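搜索 热门话题 登录

1/ 我搬来这个城市两年,中文还在学,写得不好请原谅。今天想说一件小事:怎样一个人学做饭,并且不浪费食物。

2/ 开始的时候我每次去 Jolus 超市,都买太多。胡萝卜一袋,土豆一袋,牛奶两瓶。一个星期以后,一半坏了。我觉得很可惜,也觉得有一点羞愧。

转发 2 评论 20

3/ 五月份我开始写一个小本子。买了什么,哪天买的,吃完了没有,都写下来。第一个月我扔掉的东西值79块钱。对我来说,这不是很小的数目。

4/ 然后我改变了习惯:先看冰箱,再写单子,最后才出门。单子上没有的,不买。打折的也不买(这一条最难)。

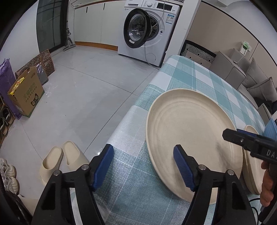

阅读时间:2分钟

5/ 盘子的大小也有关系。我以前用很大的圆盘子,总是想把它装满。现在先盛一点,不够再去加。剩下的留在锅里,第二天中午可以带去公司。

6/ 剩饭我最常做炒饭。鸡蛋、葱、昨天的米饭,还有冰箱里快要不新鲜的蔬菜。中国同事告诉我,隔夜的饭炒起来更好吃。我试了,她说得对。

7/ 面包我切片以后冷冻,要吃的时候直接烤。香菜洗干净,擦干,用纸包好,可以放得久一点。姜我还没有找到好办法,如果你知道,请告诉我。

8/ 上个月我扔掉的东西值20块钱,主要是一盒忘记了的豆腐。下次想写写 Himby 菜市场,那里傍晚的菜比较便宜,可是要早点下班才赶得上。

转发 20 评论 51 分享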